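Dalsgaard presents Ulunex, a storage and seating system for shared offices

The furniture maker Dalsgaard launches Ulunex, a new family of low cabinets, benches and lockers for workplaces where people do not have a fixed desk. The system was designed together with the studio Zillunier and will be shown to the public for the first time in March, in the company's showroom in Pliddale.

Ulunex starts from a simple observation. When a company gives up personal desks, it also gives up the drawers under them. People then carry their bag, their coat, their shoes and their papers with them the whole day, and in the evening many of these things stay on the window sills. The designers wanted to give these objects a place without filling the office with tall metal lockers.

“We visited many offices before we made the first drawing,” says Þórarinn Mogensen, head designer at Zillunier. “In almost every one the lockers were standing in a corridor, far from the work. People used them in the morning and in the evening, and between these moments they put their things on the floor. So we asked if the locker could come to the place where people sit.”

The answer is a long, low body which can be opened from both sides. On one side there are personal compartments with a lock. On the other side there are open shelves for the team, for example for samples, books and printers. The top can be ordered as a plain surface, as an upholstered bench or as a planting box. Because the height is the same in all versions, the modules can be put in a line, in an angle or back to back, and the line can be changed later by two persons with one hand tool.

The family has 10 basic modules. They are made in ash or oak veneer, or in lacquered board, and the fabric for the benches comes in 33 colors. The handles are cut into the front, so nothing stands out where people walk past. All edges are rounded, also at the back, and the feet can be adjusted when the floor is not level.

A special attention was given to sound. Open offices are often loud, and the doors of lockers make this worse. In Ulunex each door closes against a strip of felt, and the back panels can be covered with the same fabric as the seats. With a screen fixed on the top, a line of modules also becomes a quiet border between a meeting place and the desks.

The first customer already works with the system. An engineering office in Pliddale has furnished two floors with Ulunex, in total 2,274 square meters. The modules divide the floors into smaller areas, and each team has its benches near a window. The office decided against new partition walls and kept the old concrete columns visible. 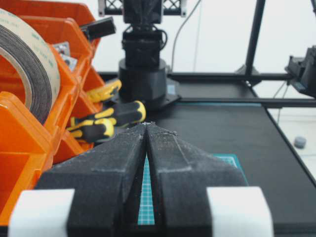
“For us it was important that the customer can start small,” says Arnar Kirkegaard, managing director of Dalsgaard. “One can order a single bench with four compartments and add more when the team grows. We also take back modules which are not needed anymore. We repair them, give them new fronts if necessary, and sell them again with a normal guarantee.”

The fronts, tops and seats are fixed with screws and not with glue, so each part can be replaced alone. Spare parts carry the same number as in the assembly guide, and the guide is printed inside the first door of every delivery. Locks are available with a key, with a code or with the card which the employees use for the entrance door.

Ulunex can be ordered from March through Dalsgaard's own showroom and through its dealers. Planners can ask for drawings and a box with veneer and fabric samples. For bigger projects the company offers a planning meeting at the customer's office, where the modules are marked on the floor with tape before the order is placed.

The showroom in Pliddale will be open for the presentation on Sunday from 2 in the afternoon. Both Mr. Mogensen and Mr. Kirkegaard will be present and will answer questions from journalists and planners. Registration is not necessary, but groups are kindly asked to write to the showroom in advance.

About Dalsgaard
Dalsgaard develops and produces furniture for offices, libraries and waiting rooms. The company works with independent design studios and makes its cabinets and upholstery in its own workshops in Pliddale.

Press contact
Dalsgaard, press office, Pliddale
Drawings, fabric lists and the full price list are sent on request.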